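3. Collecting the plate demonstrations

3.1 What we wanted from the data

By the time we got to plates I had already collected two sets of demonstrations for Ellora, one with cups and one with folded cloths, and I went into this one rather too confident. Cups are forgiving. You come down from above, you close the fingers, and if you're a centimetre off the cup shuffles over and you get it anyway. Plates don't do that. A plate lying flat on a table offers you a rim a few millimetres off the wood and not much else, and if you come at it wrong you just push it along the table until it meets something.

So the plan for the Mesaditz set was to record a person driving the arm through plate handling, over and over, with as much variety in the approach as we could stand, and then train the policy described in Section 4 on the lot. We ended up with 237 demonstrations that we kept. The earlier cup set had 300, so it's a slightly smaller collection, but each plate episode is longer and (I'd argue) there's more in it. The fiddly bit at the rim takes up most of the time, and that's the part we care about.

I should say what one demonstration is, because papers differ and it drove me mad when I was trying to compare ours with other people's. For us an episode starts with the arm raised and the fingers open, and it finishes when the operator presses the pedal to say they're happy, or the other pedal to say they aren't. Everything between is kept, including the hesitations. We don't trim the beginning and we don't smooth anything.

3.2 The table and the arm

We work on a plain wooden table with the arm standing at the far edge, so that the operator and the arm are more or less facing each other across it. This takes some getting used to (left is right, away is towards) and a couple of our operators never did get used to it and asked for the controls to be mirrored, which we did for them. The mirroring happens before anything is written to disk, so the recorded actions are in the same coordinates whoever was driving.

The approach I kept coming back to was the steep one, with the wrist pointing down and the dish held up on its edge close to the wood. It's awkward to drive, and I like it, because once a plate is standing up there's such a small range of angles from which you can lower it nicely. I recorded a lot of those. 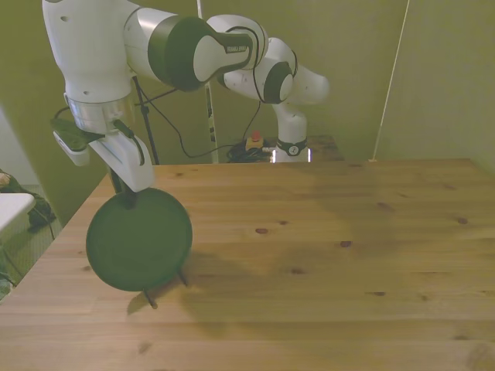 Why not just generate the plate examples in simulation and save yourselves the driving?

We tried it first, and the simulated plates slid far too easily. Friction at the rim is what decides whether a lift works, and we couldn't match it well enough for the policy to carry over. Simulated episodes are still used for pretraining in Section 4.3, but dropping the real ones made the results much worse.

That question came up in nearly every conversation we had about this work, so I've put it in here in the form it usually arrives.

3.3 Who drove, and how

There were 13 operators over the whole of the collection, which ran through February in our room at Barnau. Some had driven an arm before and some hadn't touched one. I was firmly in favour of including the beginners, and I'd do it again. Experienced operators all converge on the same tidy movement after an hour or so, and a dataset full of that one movement is a bit of a trap: the policy looks marvellous until it drifts slightly off the path, and then it has no idea what to do. Beginners drift off the path constantly. They come in too low, stop, back up, have another go. That backing up is gold for training – the policy sees what a recovery looks like without us having to stage one.

Each operator got a short practice spell that we threw away, and then drove in blocks with a break between. I had originally planned longer blocks. Everyone's driving got sloppier towards the end of them, though, and sloppy in an uninteresting way, just slower and with long pauses where the person was obviously staring out of the window. So we cut the blocks down. If you're planning something similar, budget more for breaks than you think you need!

Instructions were kept vague on purpose. We told people which plate movement we were after and left the route up to them. In the first couple of sessions I made the mistake of demonstrating it myself beforehand, and of course everybody copied me, wobble at the end and all. Those sessions aren't in the final set.

3.4 The two views

We record from a fixed camera that takes in the table and the arm, and from a small camera down at the wrist. Both streams go to the policy. The fixed one gives you the layout: where the arm is, how it's bent, how far it has left to go. The wrist one gives you the close-up, and for plates the close-up matters enormously, because the whole job comes down to where the rim is relative to the fingers.

What surprised me was how little of the plate the wrist camera needs. I'd assumed we would want the full circle in view for most of the approach, and I spent an embarrassing amount of time fussing over the mount to get it. Then we looked at which moments the policy was leaning on, and it was perfectly happy with a slice of rim. A curve against wood says a great deal about where the centre must be. Fig. 3 is that kind of view, and it's fairly typical of what the policy has to work from: part of the plate, a lot of table, and a soft shadow lying over the wood beside it.
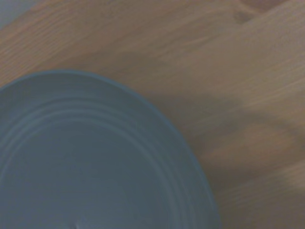
Fig. 3. Wrist-camera view of the blue-grey plate on the tabletop, with the ringed rim partly in view.

Shadows deserve a word of their own. In an early version of the policy we had a strange fault where the gripper would head off confidently to one side of the plate, and it took me far too long to work out that it was treating the edge of a dark patch on the wood as though it were a rim. We had trained on a narrow slice of the day, so the shadows in the training episodes always fell much the same way. Spreading the recording from nine in the morning to late afternoon cured most of it. We didn't use any artificial recolouring of the frames for the main results, though there's a comparison in the appendix for anyone who wants to see what it does (it helps a little, mostly with the wood and hardly at all with the plates).

The wrist view is also rather soft. I know some groups would reject frames like that, and we talked about it, but the policy will be getting exactly the same softness when it runs, and I'd sooner it learned from what it will be given. We filtered on one thing only, which was missing frames. If either stream had a gap longer than a fifth of a second the whole episode was dropped.

3.5 Labels and sorting

After recording, every episode was watched through and given three labels: whether the operator said it was a success, whether the person watching agreed, and at which moment the fingers first touched the plate. The touch moment was by far the slowest to do. You'd think you could read it off the gripper's own signal, and for cups you can, but a thin rim gives such a gentle nudge that the signal is lost in the noise. So we did it by eye, frame by frame, using the Navickas annotation tool from our earlier work with a couple of extra keys bolted on.

Where the operator and the watcher disagreed, we kept the episode and marked it as disputed. Most of the disputes were about the setting down. One person's gentle landing is another person's drop, it seems, and I have had longer arguments about this than I care to admit. The disputed episodes are included in training but left out of every success figure in Section 5.

For training we cut the episodes into short overlapping windows, which gave 3257 of them from the kept set. Windows from one episode never end up on both sides of the split between training and testing. I mention it because I got this wrong the first time round, and the numbers were so good that I'd started drafting the abstract before I noticed.

3.6 Things we'd change

The plate selection is narrow. A set with deeper bowls, or something with a really flat lip, would be a sterner test, and we've started on one. I would also record what the operator's hands are doing on the controls as well as the commands that reach the arm, since the two differ a bit through the smoothing in the controller, and we can't now recover the first from the second.

And I'd write down the practice spells next time. We threw them out as a matter of course, and it was only when we came to look at how people recover from a bad approach that I realised the best examples had probably been in there. The split files and the labelling keys are listed in Appendix B, along with the control settings for each block of sessions.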